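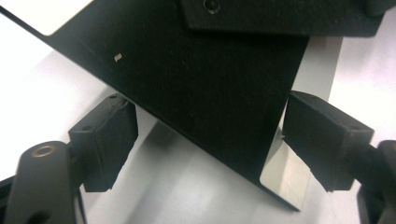
Slide 1. Matte black plate, light dust on the surface.

Home Talks Releases Mailing list Contact

LONG TONES, SMALL ROOMS
Speaker notes - how we recorded and put out the Prydderch album

Start on time. Say who I am: Uthai Kaewsai, I mixed the record and I do the paperwork for Kelis, the label. Lleucu Harries played harmonium and sang. Marcus Wojcik played bass clarinet. Beca Parry did the recording. None of them could come today, so any mistakes in what follows are mine.

Play 40 seconds of the opening track before saying anything else. Let it fade by hand. Don't talk over it.

1. What the record is

Prydderch is a duo. The album is called Tretine and has four pieces on it. The long one takes up all of side B. It has one chord for most of its length and the chord moves only near the end. People who like it tend to say it feels shorter than it is, and people who don't like it say the opposite.

Lleucu writes by singing a line over the harmonium until she stops noticing it. Then Marcus comes in and finds the notes that rub against hers. They don't write anything down at that stage. By the time we recorded, they had been playing side B for two winters and neither of them could say who had come up with the low part.

Mention that the first version had drums. Idris Trevor played on it and played well. It sounded like a different band. He was the one who said to take them off. We kept one brushed cymbal, on track two, and he is credited for it.

2. The room

Most of this talk is the room, so slow down here.

We tried a proper studio first, for one day. It was a good studio with a very dry live room. Harmonium in a dry room is mostly bellows and key noise. You can add reverb later but the player doesn't hear it while playing, and Lleucu plays to what comes back at her. She was rushing. On a piece where every note is held, rushing means she changed notes early, and there was no way to edit that.

So we moved to a chapel schoolroom. Wood floor, plaster walls, high windows on one side. The decay is short for a chapel and long for a room. The catch was the road. Traffic was bad until the evening and started again early in the morning, so all the playing was done late.

We were there in February. There was heating but it ticked, so it went off before each take and on again after. The harmonium is a reed instrument and doesn't drift much with the cold. The bass clarinet does. Marcus went flat over the course of every long take. You can hear it on side B if you listen for it. We talked about correcting it and left it alone. The two parts pull slowly away from each other and it gives you beating in the low end that no one planned.

Play example A here: two minutes in from the end of side B. Ask people to listen to the bottom.

3. Microphones

Keep this part short unless the room looks technical.

Main pair out in the room, just above head height. One microphone low behind the harmonium for the bellows. One on the clarinet, further back than you would normally put it. One for voice, which was sung live with everything else, so it is full of harmonium. That was the trade. If Lleucu sang a wrong note, the take was gone.

We took the main pair as the record and used the others to fill in. On two tracks the close microphones are hardly up at all. On track three the main pair picked up a chair, every few bars, all the way through. For that one we leaned on the close microphones and I spent a long time with the equalizer. I still hear the chair. Marcus says he doesn't.

Someone always asks about the preamps. The answer is that we used the ones in Beca's recorder. Nothing special.

4. Takes

We did 10 full takes of side B over the sessions and used number 3, complete, with no edits. The later ones were tidier. Beca made the choice and the rest of us came around to it. Her reason was that in take 3 they are still waiting for each other, and by the end of the week they had stopped waiting.

The other tracks do have edits. Track one has a join where the voice comes in. Track two was two separate performances, and the cymbal was added afterward.

Say something about listening back. We made a rule that we would not listen to anything until the next day. In the first session we had been playing takes back straight away and then arguing, and the next take was always a reply to the argument. Waiting a day cost us time in the chapel but we argued less.

Play example B: the join on track one. Don't tell them where it is. Ask for hands.

5. Mixing

Three points.

First, level. The record is quiet. I mixed it low and asked for it to be left low. If you put it in a playlist next to something else, you will have to turn it up. We had complaints about this and I would do the same again.

Second, the low end. The beating I mentioned sits down near 78 Hz and it eats small speakers. On a laptop you mostly don't hear it. On a big system it can take over. I went back and forth on this more than on anything else. In the end I took out a little with a wide cut and left it.

Third, Vokine. This is the delay unit Lleucu runs her voice through live. It was built by a friend of hers and there is only the one. It hums. We tried recording the voice clean and sending it through afterward, and it didn't work, for the same reason the dry studio didn't work. She sings to it. So the hum is on the record, on tracks one and four. I filtered it between phrases, then took the filter off again because the silence between phrases sounded like a fault.

If time is short, skip to section 7 from here.

6. Track order

The first order had side B's piece at the front. We thought people should hear the main thing first. We gave that version to a few friends and most of them never reached the other pieces. On vinyl the sides sort this out for you. For the download we kept the same order as the vinyl, short pieces first.

There was a fifth piece, a song with words, which we left off. It was the most likely one to get played on the radio. It was also in a different key from everything else and there was no place to put it where the next track didn't sound wrong. It came out later as a free download for people on the mailing list.

7. Putting it out

Be straight about numbers. People in this room are thinking of doing this themselves.

We had to decide how many to press. There was talk of 2000, since the price per copy comes down a lot. I was against it and I was right about that one. We pressed far fewer, sold them slowly, and repressed once. A record like this sells a few copies at each show and a few when someone writes about it. In between it sells nothing for weeks. Boxes take up room and somebody has to live with them. In this case it was Idris, who had the dry hallway.

The test pressing of side B had a swish once per turn in the quiet section. We sent it back. The second one was better and we approved it. Allow for this in your schedule. We hadn't, and the copies arrived after the first two shows.

Reviews: small sites and two radio shows did more than anything else. We wrote to people one at a time and said which track we thought they would like. Most didn't write back. The ones who did were usually people whose shows we already listened to.

We didn't pay for promotion. I can't tell you if it would have helped.

8. Playing it live

The album version of side B can't be repeated in most venues. A bar with a fridge running will cover the first few minutes. Prydderch now open with the louder part and shorten the rest. In a quiet room they play it in full. Lleucu asks about the fridge in advance, by email, and some venues will switch it off.

The next full performance is on Fri 29 March. Marcus is bringing a second clarinet so he can swap when the first gets cold.

9. Questions

Likely ones:

Would you use the same room again? Yes, but in a warmer month, and I know the tuning would come out differently.

Is the harmonium tuned? It was tuned by someone before Lleucu bought it. One reed in the bass is slow to speak. She avoids it except on track four.

Can I hear the drum version? No. Idris has the only copy and he has been asked.

What did it cost? Give the breakdown on the handout: chapel hire, mastering, pressing, sleeves, postage. Postage was the one we got wrong.

Close by playing the last four minutes of side B at a decent level. Check the volume before people come in. Leave the handouts by the door and collect the spare ones afterward.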